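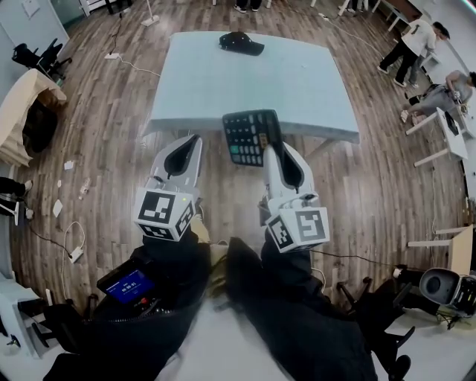

2 min read

By Segundo Bedoya and Marisol Huaranga
October

Project report – party rental booking and delivery, Drurnbridge

We picked tent and table rentals for our small business project. Question was simple: why do people start a booking and then quit? Kemppainen rents out canopies, folding tables, chairs and a cotton candy machine. They let us look at one season of bookings, names taken out.

What we had: 122 booking requests, 54 of them never finished. No phone orders, those go in a paper book and we ran out of time.

Biggest problem was the delivery fee. It only shows on the last page. Of the 54, 18 quit right there. Others quit at the date picker, which won't say if an item is taken until you've typed in your whole adress. Marisol tried it on her phone and gave up twice.

We also looked at two other places. Surnumier puts the fee next to a zip code box on the first page – much better. Volluvach has no online booking, just a form and they call you back. Ours took till 4 p.m. the next day.

Money part. Season total from finished online bookings was $2,812 in delivery fees alone. We wanted to compare with fuel and driver hours but only got fuel for part of the season so we left it out. Table in the appendix is still missing a column, sorry.

What we'd change: fee up front, calender that shows open dates before anything else, deposit rules on the same page as the price. Setup time should be listed too. People asked about grass vs. driveway a lot and the site says nothing on it.

Next step would be phone orders. Segundo has the spreadsheet.

Contact the project team | © Bedoya & Huaranga | Back to top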